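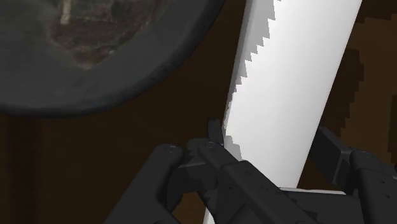

Chapitre 7
L'image publique des dirigeants

Objectifs du chapitre
Distinguer popularité, confiance et intention de vote.
Situer le rôle des conseillers en communication dans une campagne.
Lire un sondage d'opinion en tenant compte de sa méthode.

L'élection municipale de Wedargate oppose, au mois de septembre, la maire sortante, Hazel Pruitt, à une conseillère d'opposition, Nia Morgan. Un mois avant le scrutin, l'institut Dafis interroge 1000 électeurs inscrits. La maire recueille une majorité d'opinions favorables, mais 19 % seulement des personnes interrogées déclarent lui faire confiance en matière de logement. Les deux résultats sont publiés le même matin, et chaque camp retient celui qui lui convient.

Cette situation est fréquente dans les démocraties locales. La popularité mesure une appréciation générale, souvent attachée à la personne; la confiance porte sur un domaine d'action et suppose un jugement sur la compétence. Quant à l'intention de vote, elle dépend aussi de l'offre politique et de la participation attendue. Les confondre conduit à des erreurs d'interprétation que la presse — et parfois les candidats eux-mêmes — commettent de bonne foi.

Le présent chapitre comporte deux parties. La première retrace la formation de l'image d'un élu, depuis la réunion publique jusqu'au débat télévisé. La seconde étudie les instruments de mesure de l'opinion, leurs conditions de validité et leurs usages par les équipes de campagne. Le dossier documentaire consacré à Wedargate sera repris dans les exercices.

7.1 De la notoriété à la réputation

Un élu est d'abord connu avant d'être jugé. On appelle notoriété la part des électeurs capables d'identifier une personnalité politique, indépendamment de l'opinion qu'ils s'en font.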